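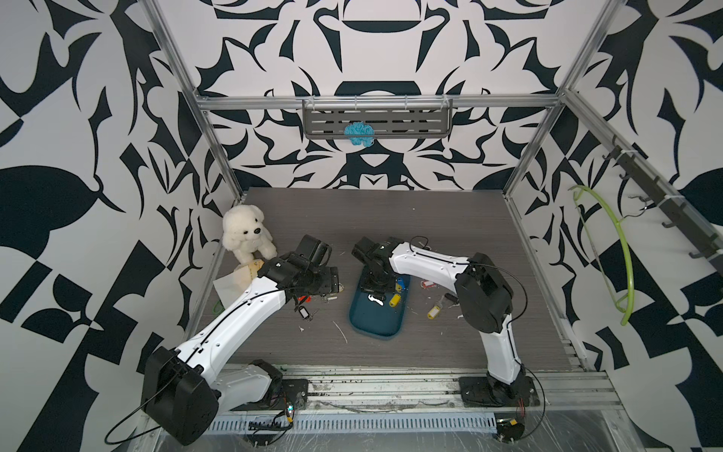
Lingyun Lei asked whether the table really has to be reset after every run, or only at the end of the period. The answer adopted by the Hilden Robotics Club is that it is reset after every run, and the guidance on this page explains how to do so in a short time. Tiago Quintela has asked that the same answer be given to all new members, as the question comes up each year in the first two weeks.

Workbench Tips for Student Teams
Hilden Robotics Club, Sorting and Tidying Project
Revised March 7, 2018

The tips below apply to the two-arm table and to the assembly benches beside it. They were collected from the written logs of past teams and are intended for students who have completed the safety session. Students who have not completed it may observe and may help at the sink and the supply shelf.

Before the Power Is Turned On

Wipe the tabletop with a barely damp cloth, then with a dry one. Do not spray cleaner directly on the surface. Spray the cloth at the sink and carry it over. Crumbs of foam, eraser dust and paper fiber collect quickly on a table used for sorting work, and they find their way under trays and into the gripper fingers. A soft two-inch paintbrush is the best tool for the rail and for the narrow gap where the rail meets the table. Brush toward the open end and catch the dirt on a sheet of scrap paper.

Walk the cables by hand from the arm to the connector. A cable should have enough slack for the arm to reach its farthest point, and no more. Loops that hang below the rail are to be gathered with a hook-and-loop strap. Zip ties are not used on moving cables. They pinch, and the cut ends scratch the next person who reaches in.

Remove jewelry, lanyards and hooded sweatshirts with loose cords. Long hair is tied back. Sleeves are pushed above the elbow and stay there.

Small Parts

Key tags, keys and similar small objects are the items most often lost in this project. The following habits have kept losses low.

Work over a tray. A shallow plastic tray with a raised rim will stop a key that has been dropped from a low height, while a bare tabletop will send it to the floor. Dark trays are preferred for bright metal. If a key is difficult to see against the tray, change the tray before changing the camera settings.

Plastic key tags come with split rings that open only with effort. Use the tip of a small flat screwdriver to lift the ring, and slide the key on while the ring is held open. Fingernails are not a tool. Return the screwdriver to the bench as soon as the ring is closed, unless the task sheet lists it as one of the objects to be sorted.

Write on key tags in pencil first. The paper insert can be turned over once, and after that it must be replaced. Teams that write in marker on the first day run out of inserts by the middle of the season.

The supply bin labeled Obi holds 45 tags when full. Whoever opens the bin at the start of the period checks the number on the lid card and signs beneath it. A difference is to be entered on the card the same day - not saved for the next meeting.

Soft Objects

Stuffed toys and crocheted items are useful practice because they give way when gripped, and a program that handles a hard object well may handle a soft one poorly. They require some care.

Check the seams and trim loose threads with scissors. A thread caught in a finger joint can take most of a period to clear. Shake long-pile toys outdoors before first use, and go over them with a strip of wide tape wrapped around the hand, sticky side out. Leave sewn-in tags in place. Paper tags on strings should be tucked flat or removed, according to the task sheet.

Crocheted scrubbers should be washed in warm water with a small amount of dish soap, squeezed in a towel and dried flat. No damp item goes on the table while the power is on.

Crumpled paper is an accepted practice object. Use plain copy paper, one sheet at a time, and recycle it when it begins to shed. Tissue and paper towel are not accepted, as they tear and leave lint.

Hooks, Hangers and Baskets

Wall hooks used in a hanging task should be tested by hand before the arm is permitted to approach them. Pull down firmly, then sideways. A hook that turns is to be tightened or taken out of the task. Plastic hangers flex a good deal, and teams should expect a hanger to swing after release. Allow it to come to rest before the next motion begins. A pause of 2 seconds is written into the club's starter program, and teams may lengthen it but may not remove it.

Baskets that hang from a crossbar should be checked for level. A folded piece of cardboard behind one corner will correct a small tilt. Light objects tend to catch on the edges of slotted baskets, and the placing motion should therefore end above the basket, with a short drop, and not against its side.

Patterned Backgrounds

Teams practicing with a bold background should keep it flat. Press out air bubbles from the center with a dry cloth wrapped over a ruler. Curling corners may be held with double-sided tape, applied behind the sheet. Tape on the front reflects light and will be read by some vision programs as an object. If a program succeeds on a plain wall and fails on a patterned one, record both results. Judges at the Brendwood meet in July ask for the full log, and a record of failures has never counted against a team.

Running the Two Arms

One student drives and one student watches. The student who watches stands within reach of the stop button and does nothing else - no phone, no laptop, no sorting of parts. The roles change at the end of each run.

Move one arm at a time until both paths have been tested alone. When the arms first run together, set the speed to the lowest value and keep the shared area in the center of the table as small as the task allows. Mark the limits of that area with low-tack painter's tape, and lift the tape at the end of the day so that it leaves no residue. If residue remains, a little vegetable oil on a cloth will loosen it. Follow with dish soap and water on a second cloth, and dry the surface well.

Hands do not enter the table area for any reason while the arms are powered. A dropped key stays where it fell until the stop button has been pressed and the watcher has said "clear" aloud.

Resetting the Table

A reset takes around 14 minutes for a new team and considerably less after some practice. The order is as follows.

Press stop and wait for "clear."
Return both arms to the rest position by the method given in the posted sheet.
Collect small parts first, then soft objects, then trays.
Brush the surface and empty the debris into the trash, not onto the floor.
Place the objects for the next run according to the task sheet.
Have the watcher read the list aloud while the driver points to each object.

Step six is the one most often skipped, and the logs show the consequences. In the previous season, one team spent a full afternoon adjusting its gripper program for a key that had been left in the wrong place.

Care of the Grippers

Wipe the finger pads with a dry cotton cloth at the start and end of each period. Alcohol wipes may be used once a week on the pads only. Check the screws with the correct driver, using finger pressure. A screw that needs more force than that is to be reported and left alone. Worn pads are replaced in pairs, and the date is entered in the Gurnent binder at the end of the bench.

Storage

Trays are stacked dry. Keys go in the lidded jar, tags in the Obi bin, and soft objects in the cloth bag on shelf 41, with the drawstring open so that air can reach them. Screwdrivers return to the rack with the handles up. Batteries and chargers are not stored with cloth items.

Corrections to this page may be handed to Tiago Quintela in writing. Please give the section heading and the proposed wording.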